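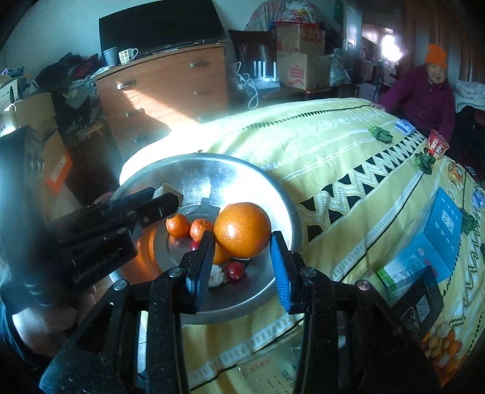
Storing oranges and mandarins in a steel basin

Posted by Upadhyay

I keep mixed fruit in a wide round stainless-steel basin on the dining table: a large orange, small mandarins, a few small red fruits. The mandarins go soft underneath after about 3 days. Is the steel the cause, or the mixing?

Thitima Ratanaporn

Steel is not the problem. Trapped moisture and pressure are. Dry the basin, lay a folded cotton towel in it and keep the fruit in a single layer. Large oranges go at the side, never on top of mandarins. Strong light through a window also warms bare metal, so move the basin into shade. Check the undersides every 2 days and remove anything soft. If the red ones are plums or apples, store them separately; apples in particular give off ethylene.

drisbridge

fridge. mine last way longer in there

clondotura2396

Agree with the towel. Wash citrus right before eating, not before storing. A basin with a rolled rim can hold water under the lip, so wipe there too.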